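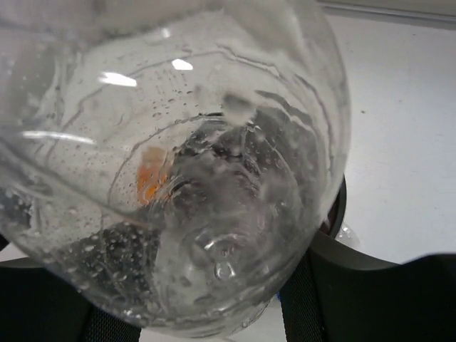
BRELLEY BUILDING, ROOM 6
Bench and Drinks Check
Date: 11/08/2026
Checked by: Christos Spanos
Comments read by: Friederike Ehlers

1. Bench top clear of spills
Not signed. I see droplets on a clear plastic bottle and I'm told it's "just condensation." Maybe. Wipe the bottle, wipe the bench, and I'll look again.

2. Bottles sound, no splits or leaks
Open. A crease in clear plastic looks a lot like a crack. Squeeze it over the sink with the cap on. Holding it up to the light and saying "seems fine" is how this got a pass in January.

3. Contents match the label

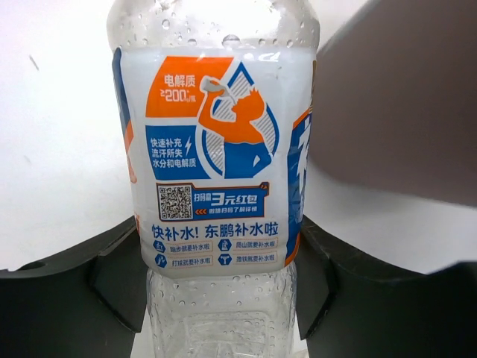
The label is in Chinese and gives 电解质, electrolytes, at ≥200mg per bottle. Good for the label. It doesn't tell me what's in there today. If a bottle has been refilled, write that on tape and stick it on. The QR code is for a 3 yuan giveaway and does not count as product information, whatever the last sheet said.

4. Drinks kept off the work surface
Fail, same as last time. The Brunton sheet allows "items in use." Everything is always in use when I come by.

5. Items set out with space between them
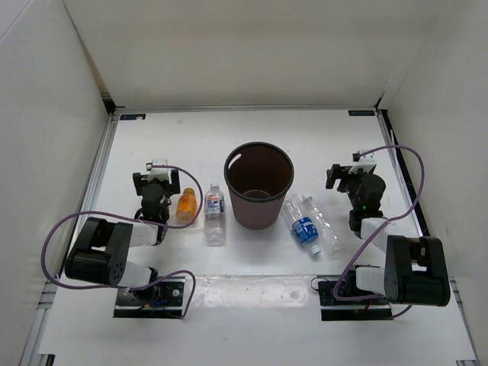
Five in a row across the middle is tidy enough, but tidy isn't the rule. The rule is that each one can be lifted without knocking its neighbor. Show me.

6. Cables clear of the bench top
Ask again at recheck. "They never touch" is not a measurement.

Result: items 1, 2 and 4 open. Recheck under job 848.

F.E.: Agree on 4. I think 2 is fussy, but do the squeeze test.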